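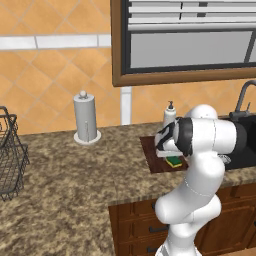 About Vrabec

Vrabec is a company of 14 people that tests whether robots can do chores. We do not build robots. We do not sell robots. We give them the dishes, the wiping and the putting away, keep score, and send the score to whoever asked. The short version of our findings so far is that you should hold on to your rubber gloves.

We work out of two floors above a tile showroom. Upstairs is the simulation group, which runs kitchens that exist only on a computer. Downstairs is the shop floor, which has real workbenches, real bins of parts and a real first aid kit. The two groups share a refrigerator and disagree about whose job is harder.

What we do

Companies that make household or workshop machines come to us with a claim. The claim is usually a video. In the video a robot folds a towel, the light is lovely, and the music suggests that laundry has been defeated. Our customers would like somebody else to say so in writing.

We start with the same machine, or a good model of it, and ask it to do the job again. Then we move the towel a little to the left and ask once more. A surprising amount of our income comes from moving things a little to the left.

Every chore gets broken into parts: find the thing, reach it, get hold of it, do something useful with it, put it down in the right place. Each part is scored by itself, so a machine that finds the cup and reaches the cup and then shoves the cup off the counter still gets credit for the first two. Our customers asked for this. We used to give one mark for the whole chore and people took it badly.

The kitchen

Our main simulated kitchen is called Zikia. It has granite counters, peach-colored tile and more wood than any of us would have picked. Zikia never gets sticky, which we admit is a weakness in a kitchen. We are working on grease. Grease is harder than it sounds.

The counter tests in Zikia are the ones people ask about most, so a word on those. They cover picking up, wiping, stacking and clearing, and they are run from easy to unkind. The easy version has one object with space on every side. The unkind version looks like your counter.
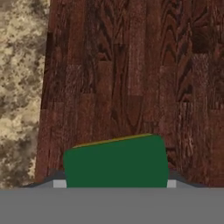
Picking up a sponge is the first test on our list and the one that gets the most sighs from visitors, who were hoping for a soufflé. We stand by it. A sponge is light, it is a handy size, and it has one side for scrubbing and one side for everything else, so a machine has to care which way it is holding the thing. It also shows up bad habits early. From the hand's own point of view you get a green block between two small gray pads, tilted so that one side rides higher than the other, with a thin strip of yellow along the top. A person would shift a tilted sponge in the palm without noticing. A hand with two pads and no palm to speak of has fewer choices: live with the tilt, or put the sponge down and try again. Our score sheet has a line for tilt, and it is a popular line to argue about.

After picking up comes wiping, and wiping is where the confident videos tend to end. You have to press hard enough to clean and lightly enough that the sponge does not fold under or pop out. You have to know where you have already wiped. You have to know when to stop, a point on which our own staff would not all pass.

The shop floor

Our workshop bench is called Vimel, after the street it came from. The chores there are the dull ones every small shop has: sort the screws, sweep the shavings, hang the tools back up, carry the full bin out and bring an empty one in. Machines have done one motion over and over in factories for a long time, and they are very good at it. Sweeping up after lunch is a different matter. The mess moves around.

We have nine standard shop chores. Machines do fairly well on four of them, mostly the ones where parts arrive in a tray and leave in another tray. The rest are still in the hands of whoever lost the coin toss. Hanging up a cord neatly remains unsolved, though in fairness it was unsolved before robots too.

So, can they do chores yet?

We get this question from customers, from reporters and from our parents. Our answer depends on how much you are willing to tidy up beforehand. If everything is in its place, the lighting is good and the chore is always the same, then yes, some machines can do some of it, slowly. If the place already looks like that, you may wonder what you were going to pay the robot for.

We are not gloomy about it. The scores go up. Grasping is much better than when we started, and mistakes have become more interesting. Early machines missed the cup. Newer ones pick up the cup, carry it nicely and set it down on top of another cup. We count that as progress and have a column for it.

What we will not do is call a job done when half of it is done. Lifting a plate out of a rack is lifting a plate. Doing the dishes includes the pan at the bottom that everyone has been pretending not to see.

How we got here

Vrabec began as the complaints department of a software firm called Zulus, which made planning tools for warehouses. Customers kept writing in to say that the robots did fine in the demo and poorly after delivery. Two of us were given the job of answering those letters. We started running the demos ourselves so we would have something to say, and in time the answers were worth more than the tools. Zulus went on to other things. We kept the letters.

Working with us

A basic chore report covers one machine and one room and comes as a plain document with the scores, the failures and our notes. The failures section is the long one. We send a draft first and will fix anything we got wrong. We will not fix anything you simply don't like, and we do not write blurbs for the box.

We also take on student interns each March. No experience with robots is needed. Experience with roommates is useful.

Visitors are welcome if you write ahead through the contact page. Coffee is in the kitchen downstairs, the real one, and please wash your own cup.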